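August, 6:40 in the morning

Got in before the heat. The table cell has been losing its left arm on and off since the end of last month, and I had said I would sort it before the Prardale people want it again. Coffee from the machine downstairs, which is out of milk.

Started with the log. The left arm dropped off the bus 7 times yesterday, always for less than a second, and always with the elbow bent well in. The right arm did not drop once. Same firmware on both, same power supply, so I left the software alone and went for the cables.

Power off at the wall, waited, then hands on. I cut the ties along the left upper arm one at a time and worked the bundle with my fingers from the shoulder down. Nothing at the shoulder. At the elbow the data cable had been tied so tight that it had no slack when the joint folded, and the sleeve had gone shiny where it rubbed on the bracket. The plug looked seated but I could rock it with a fingernail. I think that is the whole story, but I thought that in the spring too and it was a bad crimp.

Swapped the cable for one from the Skelov bag. That leaves two in the bag. Ordered more from Varnum and wrote the part number on the lid this time, as I spent twenty minutes looking for it in old mail. Ran the new one with a loose loop at the elbow, about the width of three fingers, and put the ties back on without pulling them hard. Folded the joint by hand to both ends and watched the loop. It clears the bracket.

Then the rails. The bolts on the long rail were fine. One on the short rail turned almost a quarter before it bit. I marked all of them with the paint pen so next time I can see it without a wrench. Should have done that when Angelovski's crew put the rail in.

Stojan Golob came by at half past nine and asked if he could have the cell back by lunch. Told him maybe. He wanted to know if he should stop folding the elbow so far in when he drives the arms. I said no, drive it how you like, the cable has to live with it. He went off to print something.

Powered up around ten. Both arms came up and found each other on the bus. Homed them one after the other. The left one homed a bit off at the wrist, which I expected after moving the harness, so I ran the zero routine again and saved it. Wrote the old values in the back of this book in case I want them.

Finger check next. I closed the gripper slowly with nothing in it and looked at the tips against the light. There is a small gap at the heel on one side and they touch at the point. It has been like that since the last pads and it holds thin stuff all right, so I let it be. Wiped the tips with alcohol. Wiped the lens on the wrist camera too, which had a thumbprint on it, probably mine.

After that I set the bus test going, a loop of short moves with the elbow folding in and out, and let it run while I answered mail. It got to 1189 cycles with no drop. Before the cable swap it would not have made 100. I stopped it there because Stojan was standing in the door again.

We tried the cell with the hand controller for the rest of the morning, slow moves first. I kept an eye on the bus counter and he kept an eye on the arms. There was one warning on the right side, a late packet, not a drop. I have noted it and will look at it if it comes back. The base on that side gets warm after an hour or so, and I would like a small fan on it, but the bracket for the fan is still on my list and has been for weeks.

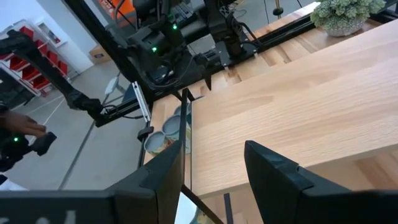 *Wrist camera, left finger and right finger with the clear panel between them.*

Lunch at one, late. Gave the cell back to Stojan with a note taped to the monitor: do not add ties to the left elbow. He tends to tidy cables when he is thinking, and I would like that loop to stay a loop.

Afternoon was mostly paper. Filled in the service sheet and put the old cable in a bag with the date on it. I want to cut the sleeve open and see if a strand has gone, but the good snips are at home.

Still to do:

- fan bracket for the right base
- new pads for the gripper, measure the heel gap first
- longer lead for the controller, ask Varnum if they do one
- go through the other elbow for tight ties - it has not dropped, but the same person did both sides, and that was me

Checked the log once more at ten to five. Left arm, no drops since power-up. Right arm, still only the one late packet. Left the log running overnight.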